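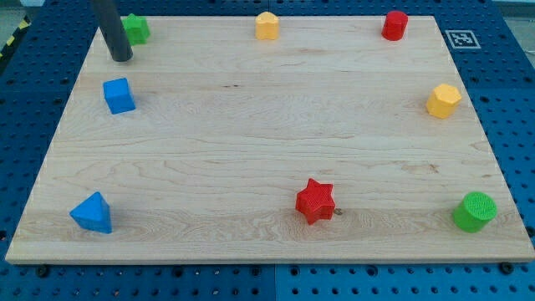

Guides > Board Games at Home > Musia > Setting Up Your First Evening

30/09/2024
by Oľga Procházka

4. Setting up the table and dealing the first round

If you've come straight here without reading section 3, go back and sort your cards first. I'll wait. Musia has three decks and they look very much alike from the back, and if the Harbor cards get in with the Weather cards you'll be picking them out all evening (I've done it twice, once with guests).

Okay! You'll want a flat surface that everyone can reach without standing up. My kitchen table is a bit long for this, so I seat people at one end and leave the other end for drinks. A rug on the floor works too if your knees are younger than mine.

1. Unfold the map and lay it with the lighthouse pointing at the youngest player. The rule book says "north," and for months I got out my phone and looked up actual north. It means the top of the map.

2. Press the folds down gently. If the map still wants to curl, turn it over, leave it under a couple of heavy books while you make tea, and try again.

Caution: don't bend the folds backward to flatten them. The paper on the second edition cracks along the crease — mine has a white line right through Heltham now, and Heltham is where half the game happens.

3. Shuffle the Harbor deck and put it face down on the anchor space. Shuffle the Weather deck and put it on the cloud. Leave the Rumor deck in the box for now. You don't need it until someone reaches Mandholm, and if it's on the table people will draw from it out of habit.

4. Give each player a ship, a ledger and 20 coins. Everyone starts with the same amount, even if you're playing the family rules at the back of the book. The bank keeps the rest.

Note: the coins are cardboard and the punched edges can be a little fuzzy. Rub them with your thumb over the trash can before the first game and you won't get crumbs all over the map.

5. Choose who goes first. The book has a whole table for this with dice and tie-breaks. We let whoever was most recently on a boat start, and if nobody was on a boat we let the person who cooked start. Ľubica Hubáček, who taught me the game, rolls for it properly every single time and I respect that, but she also takes an hour to set up.

6. Deal three Harbor cards to each player. Look at your own, don't show them around, and set your ship on the port named on the top card. Two ships can share a port at the start. They can't share one later, and that catches everybody out in the first game.

7. Turn over the first Weather card and read it aloud. If it's the Storm, put it back, shuffle and draw again. A Storm on turn one keeps every ship in port, and then you've all sat down for nothing.

You're ready to play!

A few things I get asked

What if we have only two players? Use the Dvořáček variant on the back page of the rule book. You each sail two ships, and the bank pays 3 coins per delivery in place of the usual rate. It's good, maybe better than the full game on a weeknight.

When does it end? When someone's ledger reaches 100, finish the round so that everybody has had the same number of turns, then add up your cargo. Don't skip the cargo. My first win was taken off me at this point and I'm still a little sore about it.

Can we write on the ledgers? The pages in the box run out fast. I use a soft pencil and erase them, and mine have lasted since last September. A ballpoint will dent the page underneath, and you'll be reading two games at once.

Caution: small pieces. The buoys are tiny and the same red as hard candy, so keep them in their bag if you have toddlers around, and check under the chairs before you put the box away.

If a card is missing, count the Harbor deck before you panic. One of mine spent a whole winter inside the rule book, tucked in at the page on trading, which is where section 5 picks up. Have that page open before your first turn, as you'll need the price chart as soon as the first ship makes port.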